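We drove out to Dristden in December, four of us in one car with a thermos of coffee and far too many snacks, because the Bredine packing hall opens its doors to visitors only twice a year and I had already missed it once. I've ordered from them for ages (mostly kitchen things, and more tea towels than any one household needs), so I was as excited as a kid about seeing where it all gets put into boxes. My sister thought this was a very strange way to spend a morning off. She came anyway, and she asked more questions than I did!

The hall is at the end of a long gravel lane, past a garden center and a little bakery that I'll come back to. You sign in at a counter, you get a sticker for your coat, and then you're led through in small groups. Ours started at ten, and the whole tour took 2 hours, though it could easily have gone longer if our guide had let us linger the way we wanted to.

First came the shelves, where the returned goods wait to be looked over, and then a corridor with the old catalogs hung up on the wall. I could have stayed there all day. There was a page of enamel saucepans from the Mellix line that my mother had in exactly that yellow, and I took a minute over it while the others went on ahead. The catalogs used to be drawn by hand, every cup and every spoon, and the guide told us the drawings are still kept upstairs in flat drawers.

After that we got to the part I had come for, the packing tables. I'd pictured steel counters and bright lights, like a hospital kitchen, and instead they use ordinary household tablecloths on the practice tables, the striped kind in soft greens and creams that you'd put out for a spring lunch. I liked that so much. It made the whole place feel like somebody's dining room on the day before a big move.
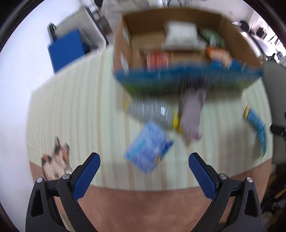

The way they teach packing is very sensible, and I've already started doing it at home. The big, awkward piece goes in first, toward the back, and you turn it until it stands steady by itself. Then you fit the smaller things in beside it and in front of it, and you don't worry about how it looks until everything has a place. Paper goes in at the very end. I have always done it the other way around, a great nest of paper first and then a lot of pushing, and I was told very kindly that this is why my lids never close.

We each got to try a box ourselves. Mine took 3 attempts. My sister's closed the first time, and she mentioned it in the car, and again at dinner.

They also showed us the Saber, their name for the long cardboard cutter they use to bring a tall box down to size. You score the corners, fold the sides in, and suddenly a box that was much too big fits just right. I asked whether they sell it in the shop. They don't, sadly.

The shop itself is small but worth saving some time for. There's a shelf of seconds by the door, and I came away with 2 mixing bowls and another striped cloth I had no business buying. On the way out we stopped at the bakery for plum cake, still in our coats with the visitor stickers on. If you go, wear warm socks, as the hall floor is cold, and park by the garden center if the lane is muddy. The next open morning is in the spring, and the sign-up sheet is kept at the front counter.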